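Notebook, celebrity caption study
Jun 27, 2025
Whiteley, upstairs

Full export came through overnight. 2746 posts from actors, singers and one retired figure skater, all of them mentioning voting, elections or "using your voice." I had forgotten how often "using your voice" means an audiobook deal. Those will have to come out by hand.

Loaded everything into Gradura before coffee. It choked on the emoji again. Ballot box with ballot imports fine, praying hands comes in as a question mark, so half of these captions now end as if the star had lost confidence. Todor says to leave it until the new build. I say it improves them.

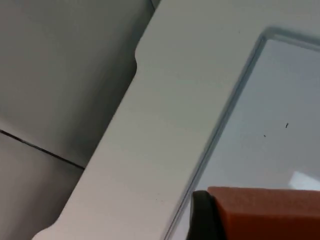
White frame with the clear panel. Faint scuffs on the flat face.

Category definitions, third try. We had "endorses a candidate," "urges turnout" and "other." Other was winning in a landslide. Split it this morning into:

- met a politician, was honored
- went to a conference, was inspired
- can't vote here but has thoughts
- selling something

The last two overlap more than you would think. Sandrine wants a fifth for posts where the politician is thanked after the hairstylist. I've asked her to show me enough of them to justify a code. She has started a folder, which worries me.

Double-coding check. Todor and I each did the same batch blind and disagreed on 69. Went through them together after lunch. 32 of those were me reading sarcasm into captions that had none. He was gracious about it for a good two minutes. The rest are mostly real ambiguity: someone posts a selfie with a senator and writes "what a day." Is that an endorsement? Todor coded it as one. I coded it as a day.

Agreed rule: no verb of support, no endorsement, however close the hug. Heart emojis don't count as verbs. Sandrine dissents and wants that written down, so it is written down.

The Jorari subset is still odd. These are the accounts run by a management team, and the captions come in pairs: a warm one in first person, then an edit a few hours later with the warmth removed. We only have edit history for part of them. Coding the first version for now and flagging the rest. If the reviewers ask why, the reason is that the second versions all say "grateful for the conversation" and I would like to stay awake.

Also found three captions that are word for word the same, from three different actresses, about three different panels. Either a shared publicist or a very strong coincidence. Not a category yet.

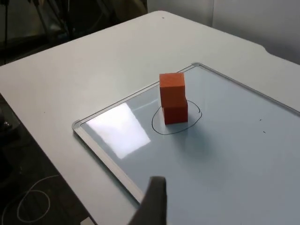
Left for next week

Re-run agreement on a fresh batch with the hug rule in force. Todor to draw the sample, because when I draw it he says I pick the funny ones. (I do.)

Strip out the audiobook posts. Search on "narrated" and "preorder" first, then read what is left.

Ask Punitano whether their archive keeps deleted stories or only grid posts. Their last reply answered a question about billing that I hadn't asked. Sandrine will try in French.

Decide about the figure skater. She posts more about local school boards than all of the singers combined, and she wrecks every average. Todor wants her out. I want her on the panel.

Praying hands still broken. December posts are going to be unreadable, there's one in nearly every line.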